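Girstead hand control - README

Last updated: March 31, 2021

Print this page | E-mail this page

Girstead is the control and grasp planning package for a single arm with a five-finger hand. It takes a target pose from the perception node, picks a grasp from the library, and streams joint targets to the arm and hand drivers. The package is maintained by Szabolcs Takács. It depends on Testora for message logging and on the Lindqvist solver for inverse kinematics.

## What is in the package

- `planner/` - grasp selection and approach paths
- `hand/` - finger controllers, contact thresholds, calibration files
- `perception/` - block detector and mat localizer
- `replay/` - tools for stepping through a logged episode
- `episodes/` - 159 logged episodes of the stacking task, with an index file

## Running the stacking task

Calibrate the hand before the first run of the day. The fingers need to be fully open when you start `hand/calibrate`, or the zero offsets will be wrong and the thumb will close early.

Start the perception node next and wait for it to report the mat. Block poses are published relative to the mat centre, so the mat can be rotated on the table between runs. Do not move it during a run. The localizer only updates at the start of an episode.

The planner handles a stack as separate blocks with a shared contact face. For an offset stack it favours side grasps on the upper block, with the thumb low on the face and the index finger reaching across.

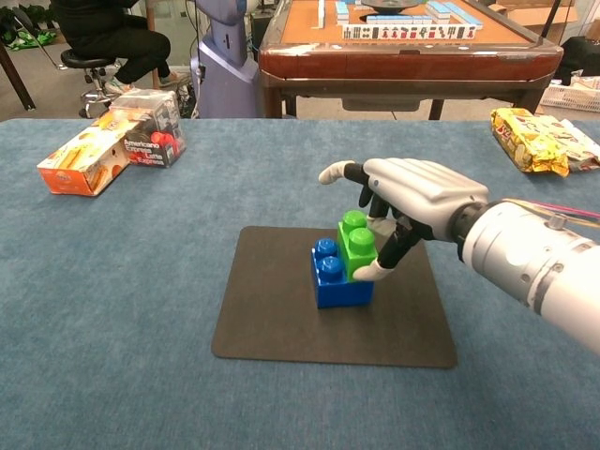 Figure 1. Hand at the green upper block, blue block underneath, on the dark mat.

Finger targets are sent as joint angles. Contact is estimated from motor current and filtered over 15 samples. Shorter windows gave false contacts when the wrist was moving. If you change the window, change `contact_hold` in the same file - the two values are not linked.

## Episode format

Each episode is a folder with joint states, commanded targets, detector output and a short text note from the operator. Colours are stored as labels. Timestamps come from the arm controller, and the hand log is resampled to match.

Episodes recorded before version 8 have no contact estimates. The loader fills those fields with NaN.

## Known issues

- The detector can merge two blocks when the fingers cover the seam between them. Replay with `--hold-last` to keep the previous labels.
- The approach path ignores the cable run along the arm. Keep wrist roll inside the limits in `limits.yaml`.
- Version 11 of the solver wrapper changes the sign of the wrist offset. Older calibration files must be converted with `tools/convert_offsets`.

## Licence and contact

The code is licensed for internal use at Gristier and its partners. Send bug reports to Szabolcs Takács with the episode folder name and the planner log attached.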